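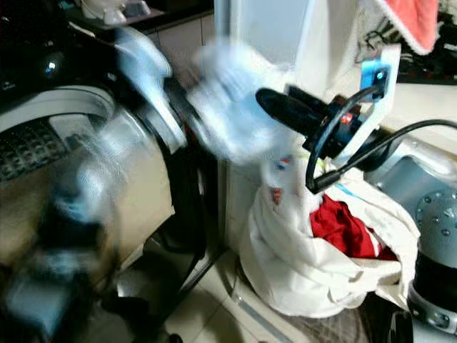
9/27/21, Vustex house, laundry and linens

Started the week with the bagging job, which I had been putting off for longer than I'd like to admit. The pile from the back bedroom had grown to the point where the door wouldn't open all the way, so it was time. Coffee first, then the big pile onto the floor, then a good long look at it while the coffee went cold.

I sorted by what a thing is for and left color out of it this time. Last round we went by color and ended up with pillowcases mixed in with shirts, and then everybody had to dig. So: bedding in one heap, towels in another, anything with sleeves in a third, and a small sad heap of things I couldn't name. The small sad heap is still there. Please have a look if you're in before lunch tomorrow — one of the pieces may be the missing half of the Catero curtain set, and I'd love to be right about that.

On the bags. The fabric ones are so much nicer to work with than the plastic sacks we had last December. They stand up on the floor by themselves if you fold the rim outward once, maybe the width of your hand, and then you can drop things in without a second person holding the mouth open. Fold it twice and the whole thing slumps. I tried it both ways several times, partly out of stubbornness.

Total pieces through the house log is now 537, counting this morning. Today's share was 37, against 35 on the last full day, so a little better, though I'd blame the towels for that (towels go fast). A full bag takes roughly 50 minutes if you fold everything properly and quite a bit less if you just stuff. I folded.

Thin cloths are the slow ones. They cling to themselves, and if you pick one up by the middle you get a lump that has to be shaken out before you can do anything with it. Picking up by a corner and letting the rest hang works better for me. The Intarasuk sheets are the exception, heavy enough to drop flat almost whichever way you grab them. I wish we had more of those.

Left to do:

- label the bags before they go downstairs, cloth tags, not tape (tape came off all over the stairs last time)
- set aside the Pratham blankets, they get washed separately on cold
- find the other laundry marker, the one in the drawer is dry
- vacuum the corner by the closet, there's lint everywhere

I'll be back at it after lunch tomorrow, starting with the sleeves heap.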